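Die Waffelsuppe von Gorkilwood

Inga hatte schon vieles gegessen, was eigentlich nicht zusammengehörte, aber als Wilmer ihr die Schüssel über den Tresen schob, quietschte sie vor Freude. Eine Waffel, zur Schale gebogen, und darin dampfte Kürbissuppe!

»Wie lange hält die dicht?«, fragte sie.

»Roughly, würde meine Tante aus Skitano sagen, also ungefähr 26 Löffel«, sagte Wilmer. »Danach musst du schnell sein.«

Sie war schnell. Der Teig schmeckte nach brauner Butter und Kümmel, die Suppe nach Oktober, und am Rand, wo beides sich traf, war es so gut, dass sie die Augen zumachte. Zwei Winter lang hatte er daran herumprobiert, in der Küche des Katene, mit 500 Gramm Roggenmehl pro Versuch und einem Waffeleisen, das er Ererier getauft hatte (warum, verriet er keinem).

»Und morgen?«, fragte Inga mit vollem Mund.

»Morgen mit Linsen. Oder mit Fischsuppe, ich kann mich nicht entscheiden!«

»Beides«, sagte sie und brach sich ein Stück vom Rand ab, genau da, wo es am knusprigsten war. 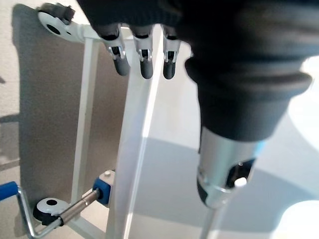 Die Suppe lief ihr über die Finger, und Wilmer lachte und holte schon die nächste Waffel vom Eisen.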